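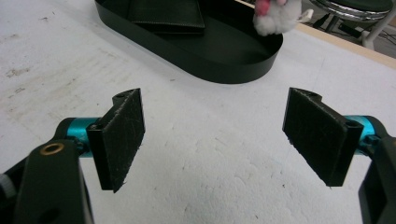 Clovel hand-held gripper, one month in

I bought the Clovel kit in August, after Samira Haddadin let me try hers for an afternoon. It is a hand-held two-finger gripper with a camera mount, sold for recording manipulation demos without tying up an arm. The box holds the handle, two finger assemblies, a spare set of pads, a bag of screws and a printed card with a link to the manual. Assembly took me 37 minutes, most of it spent on the finger arms.

Fingers and pads

The fingers are black, with teal-blue cylindrical joints between arm and pad. The joints are the part I expected to complain about, and so far I can't. Play at the fingertip was under what I can measure with my calipers on day one, and I still can't find any.

The pads are another matter. The dark lining is fuzzy and grips fabric well, but it scratches easily and the lower corner on my left pad has frayed. Both linings now look fibrous all over. Clovel lists them as consumables, sold in packs at a price I consider high for two strips of lining. Walid Qaisi replaced his with sheet material from Tomić and reports better grip on smooth plastic, worse on plush. I have not tried it.

Test task

My standard task is a sort into a black oval tray on a white table. The objects are a folded wallet, a fluffy plush toy and whatever else is on the shelf that day. I ran 100 picks over two evenings and logged 7 drops.

Most of the drops were the wallet. Lying flat, it gives the pads very little to close on, and you have to come in low and catch the stitched edge. The plush toy is easy to grab and annoying to release – the lining holds on to the pile, and you need to open all the way before lifting off. A wide opening helps here, and the Clovel has one.

Comparison with the Vevel

I used a Vevel for most of last year. It is lighter and the trigger has a shorter throw, so long sessions are easier on the hand. Its fingers flex under side load, though, and the recorded width drifted enough that I recalibrated every 17 picks. The Clovel has needed one calibration since I built it.

Software

The capture app exports to the Isus format directly. Timestamps are clean. The preview window lags on my laptop, and there is no way to delete a bad take without stopping the session. Support answered my email about that and said it is on the list, with no date.

I'm keeping it. Next order is a pack of pads and a longer cable – the one supplied barely reaches the far end of my table.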